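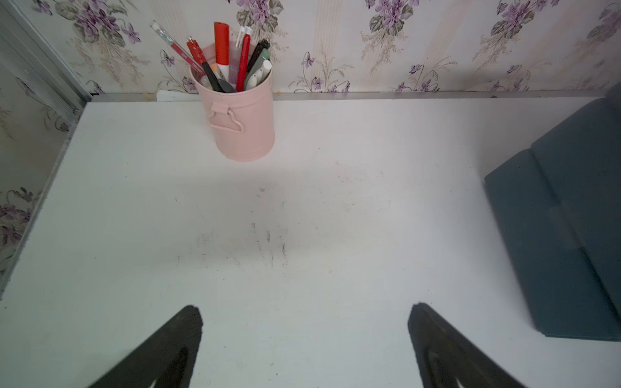
Mein rosa Eimerchen vor der Blümchentapete

Suchbegriff eingeben Suchen

Montag, und ich habe den Schreibtisch gemacht! Eigentlich wollte ich nur den roten Marker suchen, weil ich Ilse Voß noch eine Karte schreiben muss, und dann habe ich gleich alle Stifte durchprobiert. Jeden einzeln, auf der Rückseite vom alten Nollard-Katalog, 23 Seiten voller Kringel. Was nicht mehr schrieb, flog raus, und der Rest steckt jetzt in dem rosa Metalleimerchen mit dem kleinen Henkel. Ich liebe dieses Ding so sehr! Hat auf dem Flohmarkt in Ulloa fast nichts gekostet, und zu der Tapete passt es, als hätte ich es dafür ausgesucht. Ziemlich viel Rot dabei, fällt mir auf, ich kaufe wohl immer wieder dieselben. Der schwarze mit der guten Spitze bleibt für die Etiketten, den verleihe ich nicht mehr.

Danach war ich so in Fahrt, dass ich noch die Schublade ausgeräumt habe. Büroklammern, einige 200 bestimmt, dazu drei Anspitzer und der Zettel mit der Nummer vom Zedeo-Kundendienst, den ich im Winter überall gesucht hatte – da lag er also.

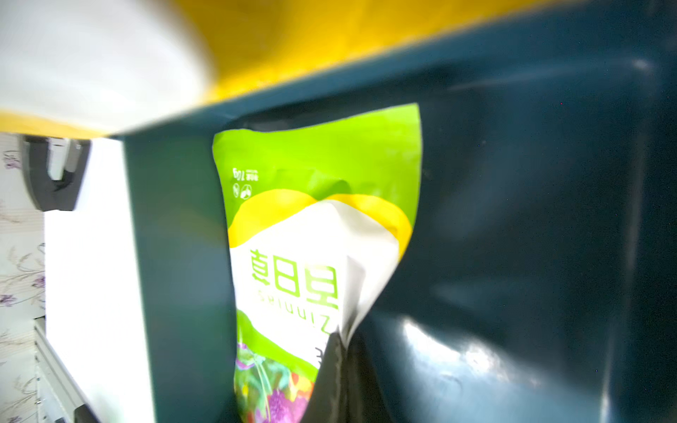

Lestberg, im Mai

Abends weitergemacht, jetzt mit den Tüten. In der blaugrünen Kunststoffkiste liegt die grüne Snacktüte mit den chinesischen Schriftzeichen, 70g, mit dem bunten Obst und Gemüse drauf. Zinning steht klein darunter. Die Farben sind so toll, Limettengrün und Gelb, so eine Verpackung möchte ich mal nachmalen! Das Heft dafür habe ich schon, und die Buntstifte wünsche ich mir zum Geburtstag. Daneben steckt noch was Schwarzes aus Plastik, darum kümmere ich mich morgen.

Um halb zehn Tee, Füße hoch. Ich bin heute auf über 3000 Schritte gekommen, und das alles in einem Zimmer – herrlich. Morgen Ilse anrufen und fragen, ob sie die 5 leeren Ordner noch haben will.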